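Cokorau -- Location and Stage Safety Checklist, Block 2
Production office copy, with comments

Location: Tromness woolstore, main floor, mezzanine and rear yard
Inspected by: Leanne Mottram (safety supervisor), with Dean Pilkington (first AD) for items 1 to 14
Start: 6.15 am, before crew call

Marking: OK = fine to shoot. FIX = fix before the area is used. WATCH = can be used, check again at lunch. N/A = not on this block.

Block 2 is the auction sequence, the mezzanine fight and the two night exteriors. Crowd days are the auction days only. If the schedule changes, the checklist has to be walked again for whichever area moves up. A verbal okay from last week doesn't carry over.

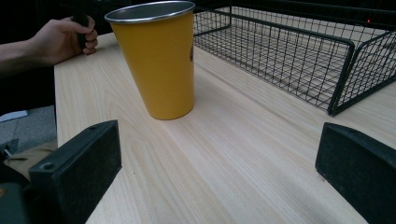

Page last changed: July, 4.20 pm (L. Mottram)

ACCESS AND EXITS

1. Main roller door opens fully and locks open. OK.
Comment: The chain is stiff. Two people on it until it's been greased.

2. Side exits clear, inside and out. FIX.
Comment: North exit had flats leaning against it on the inside and a grip trolley parked outside. Flats moved while I was there. The trolley was still there at 7.00. Dean to speak to grips about where they park.

3. Exit signs lit and not covered by set dressing. WATCH.
Comment: The auction banner hangs 45 cm in front of the sign over the east door. You can see it from the floor but not from the back row of benches. Art department to lift the banner or we put a temporary sign on the post. Hiding the sign for camera is only allowed while cameras are rolling, with an usher at the door.

4. Occupancy. OK.
Comment: The floor is approved for 400. Our biggest day is 85 extras plus crew, so we're well under, but the benches cut the usable floor a lot and the centre aisle has to stay open. No camera cases in the aisle between set-ups.

5. Assembly point marked and on the call sheet. OK.
Comment: It's the weighbridge, not the car park. The call sheet for the first block had the car park.

6. Unit parking and emergency vehicle access. OK.
Comment: Keep the left side of the drive free all the way to the yard gate.

MEZZANINE

7. Handrail fixed along full length. FIX.
Comment: The third bay moves when leaned on. This is the breakaway bay for the stunt and it's meant to move on the day, but at the moment it isn't marked and anyone could walk up there. Locked out with a barrier until Naylor fit the steel pins. Pins stay in for rehearsal and come out only when Tracey Pearce calls it.

8. Stairs, treads and nosings. WATCH.
Comment: Fourth tread from the top is worn. White tape on it now. Check the tape after the night shoots.

9. Load on mezzanine. OK.
Comment: The engineer's letter is in the office folder. Maximum is nine people with one camera on sticks. No dolly.

10. Crash mats and boxes below bay three. N/A until stunt day.
Comment: Tracey will inspect these herself and sign the separate stunt sheet. I don't sign for mats.

ELECTRICAL

11. Distro boards tested and tagged. FIX.
Comment: One board from Tateck has a tag that's out of date. The other four are fine. Board is switched off, taped and sitting by the generator with a note on it. Tateck say they'll swap it before the lighting pre-rig.

12. Cable runs ramped where people walk. WATCH.
Comment: Good across the main floor. The run to video village comes out from under the matting near the tea table and people were stepping over it. I've asked for one more ramp.

13. Practical lamps on the auctioneer's stand. OK.
Comment: Warm to touch after an hour, no more than that. Keep the paper catalogues off the shades between takes.

14. Generator position, fuel and extinguisher. OK.
Comment: Moved further down the yard at the sound department's request. Extinguisher went with it. Fuel is stored in the cage and the cage was locked.

SPECIAL EFFECTS AND PROPS

15. Smoke and haze. WATCH.
Comment: The building's detectors have to be isolated for haze and switched back at wrap, and both get written in the log with a time. On the last haze day the second entry was missing. Rawan Saliba now has the isolation key and will do both entries. If Rawan's not on set there's no haze.

16. Ventilation after haze. OK.
Comment: Both roof vents work. Roller door open for ten minutes after each haze set-up, longer if there's no wind.

17. Replica firearms. OK.
Comment: Two on the list, two in the safe. Neither can be fired. They come out for the take and go back straight after. An extra was handed one to hold last block while the armourer was changing a belt, and that's not to happen again.

18. Breakaway glass. OK.
Comment: Sweep after every take, not every set-up. Closed shoes for everyone on the floor, cast included if they're not in frame below the knee.

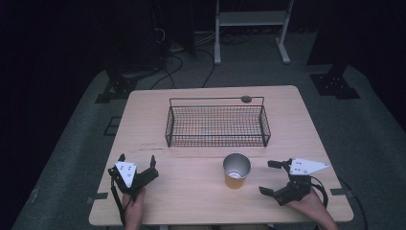
19. Open flame. N/A.
Comment: The candle scene has gone to the next block. If it comes back I need a day's notice and a fire officer on site.

20. Prop bales. WATCH.
Comment: Stacked three high along the south wall. They're light, foam inside, but the stack sways if someone leans on it for a rest, and people will. Ratchet strap around the top row, dressed with hessian.

WELFARE

21. First aid room stocked and signed. OK.
Comment: Terence Catterall is on for all shooting days and one night. Second night still needs cover. Production to confirm.

22. Drinking water on the floor and in the holding area. OK.

23. Turnaround after night exteriors. WATCH.
Comment: On paper it's ten hours. Last block the actual gap for make-up was closer to nine because of the drive. Start their clock from when they leave the truck.

24. Heating in extras holding. FIX.
Comment: Two heaters for the whole shed. Costumes for the auction are summer weight and the calls are before sunrise. Tracey's stunt doubles share this area. Quote for four more heaters including hire of the three-phase lead is $2,158 for the block. Sent to the production manager.

SUMMARY

Four items to fix: 2, 7, 11, 24. The mezzanine stays closed until 7 is done and I've been back up to look at it. The main floor can be used for rehearsal now and for shooting when the north exit is clear.

Comments added after the walk-through

Dean Pilkington: Trolley moved. Grips are parking on the west side from now on. Can we get a line painted or taped so it's obvious?

Leanne Mottram: Yes, yellow tape, one metre out from the door both sides. Item 2 is closed once it's down.

Rawan Saliba: For item 15, the log is now on a clipboard beside the panel and not in the office. Please don't take the pen.

Tracey Pearce: Pins for bay three are due with the Naylor delivery. I'd like the bay closed to everyone, stills photographer included, until I've had a rehearsal on it.

Leanne Mottram: Agreed. Barrier stays.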